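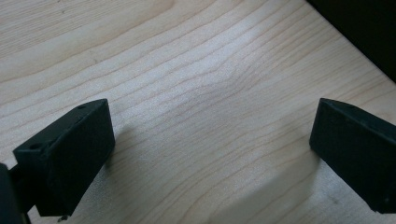 # Session 6: Visual odometry from a wrist camera

Course notes, Armindo Antunes, revised 22nd June

In the last session we calibrated the lens. Today we use the calibrated camera to estimate where the gripper is, frame by frame, and we look at why the estimate is sometimes poor. Please have the Florkau repository installed before you start the exercise in section 4.

## 1. What the tracker needs

The tracker finds small patches in one frame and looks for the same patches in the next one. A patch is useful if it changes strongly in two directions, as a corner does. A straight line changes in one direction only, so the patch can slide along it and still match. This is called the aperture problem.

Wood grain is a good case to study. A human eye sees a lot of structure in it, but most of this structure is long, nearly parallel lines. The corner score along such lines is low. Where the lines bend or come close together the score rises a little, and the detector will put its points there if you lower the threshold. These points match, but they often match the wrong neighbor.

## 2. Three things to mask

**The fingers.** They are fixed to the camera, except for the opening and closing motion. Their edges and screw holes have very high contrast, so the detector likes them. If you leave them in, the tracker receives many points which say "I am not moving", and RANSAC can choose this as the majority. In Florkau the mask is a polygon for each finger, and it is interpolated with the jaw width. Draw it a little larger than the finger.

**Reflections.** A bright spot of light on a glossy table does not stay at one place on the wood. It moves when the camera moves, but with a different law than the surface. Inside the spot the grain is also washed out. We mask all pixels above the saturation limit and grow the region by a few pixels.

**Shadows of the gripper.** These travel with the tool. The edge is usually soft, so it gives few corners, but it changes the brightness of patches that it passes over. Normalized correlation helps here. A hard mask is not necessary.

## 3. Reading the log

A run of the tracker writes one line per frame:

```
frame detected masked inliers state
0412 600 147 388 OK
0413 600 151 61 WEAK
```

The detector stops at 600 points, so the first number tells you little. Look at the inliers. When they fall under the limit in `tracker.yaml`, the state becomes WEAK and the pose is taken from the IMU only. A few WEAK frames in a row are acceptable. After one second of them the position error is already too large for training a policy, and the segment should be cut.

Note that `masked` counts points, not pixels. Many students mix these up in the report.

## 4. Exercise

The sequence `emville_table` has 2138 frames. Work in pairs.

1. Run the tracker with no mask and save the trajectory.
2. Add the finger mask, run again, and plot both trajectories in the same figure.
3. Add the saturation mask. Find a segment where it makes the result worse, and explain why. (Hint: how many points are left, and where in the view do they lie?)
4. Replace the corner detector by the Tiongson one, with default settings. Compare the number of WEAK frames only.

Hand in the plots and one page of text. The code is not graded, but it must run.

## 5. Reading

Chapter 3 of the Horkel notes, on planar scenes. If all points lie on a plane, the essential matrix is not well determined and you should fit a homography. The script switches with the flag `--planar`, and for the exercise it must be on.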